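Okay, a little thread about old phones, because I finally emptied the drawer and I have feelings about it.

If you're like me, you have a drawer. Ours is in the kitchen under the takeout menus, and it has been filling up with retired phones, chargers for things we no longer own, and one earbud. On Wednesday I was looking for a birthday candle and the drawer simply would not close again, so that was that. I pulled the whole thing out and put it on the table.

Most of what was in there went straight to the recycling box (goodbye, cracked one from college, you took some truly terrible concert photos). A few of them still had some life left, though, and I hate the thought of a working phone sitting in the dark under a menu for dumplings.

So my plan was one for my dad, one for the kitchen as a recipe and timer screen, and the rest to the Bikitari shop on Swanson, where they take old electronics and fix up what they can. They're lovely in there and they never make you feel bad about the state of your stuff.

First job is charging. Please be patient with this part! A phone that has been flat for ages can sit there looking completely dead before it shows you anything at all. I plugged mine in after dinner and made myself go watch a show.

Second job is getting your pictures off. I had 991 photos on just one of them, and I'd say 500 were of the same dog on the same couch. I kept every single one, so don't look to me for advice on being ruthless. It took me until 22 minutes past midnight, mostly my own fault for stopping to look.

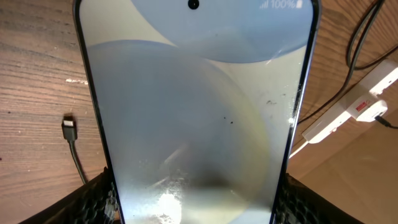 Third job is the cleaning, and I want to talk about this one a bit because I used to do it all wrong. I'd breathe on the glass and rub it on my sweater, which only moves the fingerprints to a new neighborhood. And if there's any grit on there you're rubbing that in too.

What I do now: phone off, case off, and a soft dry brush first to get the specks away (an old makeup brush is great if it's clean). Then a microfiber cloth, barely damp, in small circles, and a dry one after. The smudges down at the bottom where your thumb lives always take a second pass.

No window spray, please. My friend Tarmo Paju did that to his Nuvis and then asked me why the screen felt sticky — we're still friends, but I did take the bottle away from him.

Wallpaper is up to you, of course, but I like to leave something pale and plain on a phone I'm giving away. It feels like fresh sheets on a guest bed. It also shows up every bit of dust you missed, so there's that.

Last thing before it goes out the door is signing out of all your accounts and THEN doing the factory reset, in that order. I did it backward once with an old Seslow tablet and spent a whole evening trying to remember a password from 26 months earlier.

Dad gets his this weekend. He has already asked if it does the weather. Yes, Dad, it does the weather.

Still haven't found the birthday candle, by the way. If anybody is missing one left earbud, let me know.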